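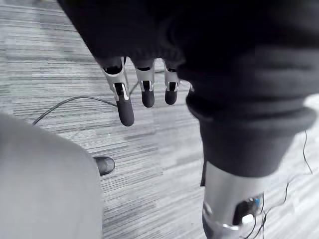 *Lim's sleeve, Litura's carpet, and a black shoe.*

The job at Litura was to shake hands with Lim until Lim got good at it, and if you think that sounds easy, you've never done anything 638 times before lunch.

Okay, not all handshakes. Some were handing over a spoon, some were taking the spoon back, and a lot were just Lim letting its hand hang there while one of us stood close by and didn't do anything. Those were called waits. Araba Dankwa, who ran our shift, loved waits. "It has to learn when nothing's being asked of it," she told me on my first morning, and then she made me stand on the striped carpet for so long that the stripes started to crawl!

We were supposed to get 1,000 good examples by the end of August. A good one meant the hand did the right thing and the person driving it (usually Rafsan, in the next room with the gloves on) didn't sneeze. Bad ones got kept too, in their own folder, with a note. I wrote the notes. I was a little too into the notes.

*Reached for spoon, spoon was on other side.*

*Good grip. Then kept gripping.*

*Rafsan sneezed.*

My grandmother, Bok-nam Moon, did not approve of any of this. She'd worked the counter at a bakery in Clodcombe most of her life, and she figured anybody who needed a thousand tries to take a spoon should be let go. I told her it wasn't anybody, it was Lim, and she said well, then Lim should be let go. But she kept asking. Every night when I called: how's the hand?

So I brought her in. Araba said fine, we needed more people anyway, because Lim had mostly learned me. It knew how high I held things and how fast I let go (too fast, apparently). It didn't know a small woman of 81 with a bad wrist and opinions.

She sat down in the chair, put her purse in her lap, and looked at Lim's three fingers for a good long while.

"Where's the rest of them?" she said.

"That's all it has, Halmoni."

"Hm."

Araba called a spoon. My grandmother held it out, and the fingers came down and closed, and she didn't let go. I could hear Rafsan through the wall going "uh, guys?" She wasn't being difficult. She was waiting to feel that Lim really had it, the way you do with a hot pan or a baby, and when she felt it she opened her hand.

Araba played that one back I don't know how many times. Then she asked my grandmother if she'd mind doing a few more.

She did 54. She wanted to do the waits too, and she was terrific at them, way better than me. She just sat there next to that hand like they were both expecting the same bus.

I still had to write a note for the first one, the long one, and I couldn't decide which folder it belonged in. I typed *slow release*, erased it, typed *held on*, and went to ask Araba. She was out in the hall getting my grandmother's phone number.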